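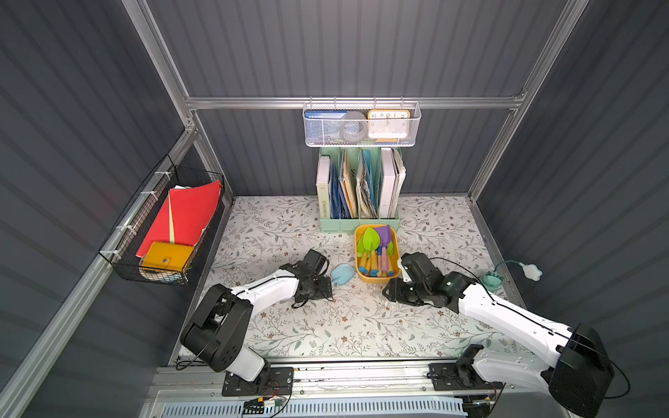
A two-arm bench robot will put your things away if you set the bench up for it first, and setting up the bench turns out to be most of the job. I rented the Enura kit through Sastia for the whole of February and came away with a page of tips, most of which I learned by doing the opposite. The first is to clear the floor of the workspace and use the walls. The mesh baskets, the file organizer at the back and the yellow tray of kids' garden tools are all things I would once have left in a heap in the middle. A heap in the middle is where arms go to argue.

## Before you clamp anything down

**Put down a mat.** Any cloth will do, and mine has flowers on it. A bare shiny tabletop bounced my shop lights back at the wrist cameras, and the arms got shy. If you use cloth, pull it tight and tape the edges underneath. A wrinkle is a small hill, and a gripper coming in low will drag it along like a bride's train.

**Zip-tie the baskets.** Hooks are fine up high. Anything at arm level gets bumped sooner or later, and I got tired of picking paper out from behind the rig.

**Leave slack in the cables, then check the slack.** Run each arm through its full reach by hand before you power up. Too short and it tugs. Too long and you've made a lasso.

**Tighten the base plates twice.** Once when you put it together, and again after the first evening. The manual says this on page 68. It should say it on the box.

## Sorting small tools

Kids' garden tools make a good first chore. They're light, they're loud colors, and if one gets flung across the garage no one has to call a lawyer. Some things that helped:

- Grab by the handle, just below the neck. The heads are wide and slick, and the jaws slide right off them.
- Use a tray with low sides. I tried a deep bin first and the grippers spent the evening knocking on the rim.
- Point the handles the same way. You'd think this was the robot's department.
- Wipe off the dirt. Grit on a handle ends up on the finger pads, and then everything slips.

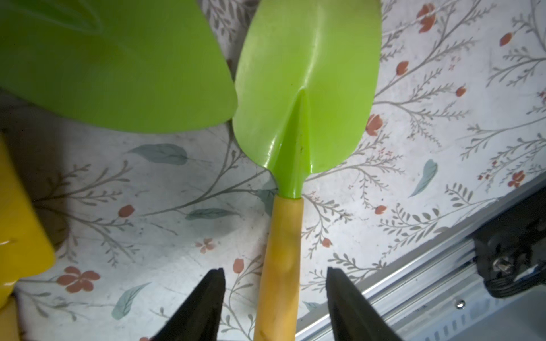
Open the jaws wider than seems polite. The factory setting in the Enura software closes in early, which suits a pencil and does nothing for a fat wooden handle. I widened it one notch at a time until the fingers came down on both sides without nudging the thing they were supposed to pick up. Then I wrote the number on masking tape and stuck it to the laptop -- the software forgets it every time you restart.

Slow down the last inch, too. There's a separate slider for approach speed, buried two menus deep under a heading that has nothing to do with speed. I run mine at 20 percent. It's like watching someone parallel park, but I've stopped hearing that little crack of plastic on plastic.

## Two arms, one tray

The kit's big selling point is that the arms work together. They do, in the way that two people carrying a couch work together. Give each one its own side and let only one into the tray at a time. The software calls this "turn mode" and leaves it off by default, for reasons I'd love to hear. 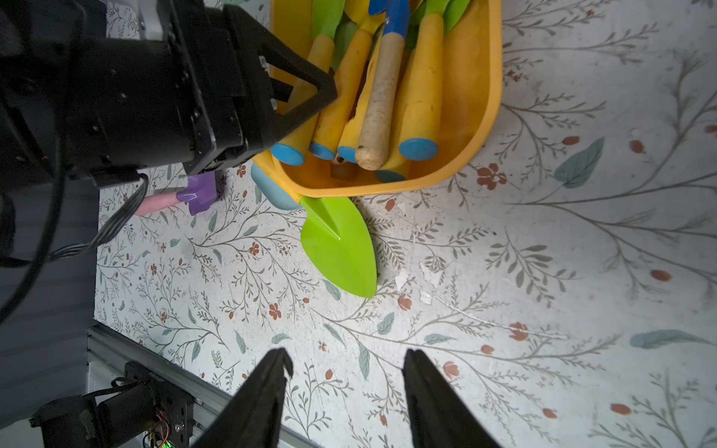 If a tool lands half under the tray, stop the run and move it yourself. I let an arm work on one of those for ten minutes out of scientific curiosity and had to relevel the mat afterward. Same goes for anything lying across something else. Pull the bottom piece free, lay it flat with a hand's width around it, and start again.

Small accessories are the other trouble spot. Park anything with a cord well off to the side, and don't set your coffee inside the reach of either arm. I have no further comment on the coffee.

## What it costs and whether I'd bother

Sastia charges $600 for the month, with the frame, both arms and the software included. Pickup is at their Flonville counter, and it takes 3 trips to the car. Turcotte rents a one-arm version for less. I had it last fall, and for plain pick-and-place it's the easier machine to live with, mostly for having nobody to bump into.

What the Enura does well:

- The arms are quiet enough to run with the radio on.
- The wrist cameras make it easy to see why a grab went wrong.
- Spare finger pads come in the box. You'll use them.

What it doesn't:

- Save you any time putting away garden tools.
- Remember your settings.
- Fit back in the packaging. Take a picture before you unpack, and keep the foam.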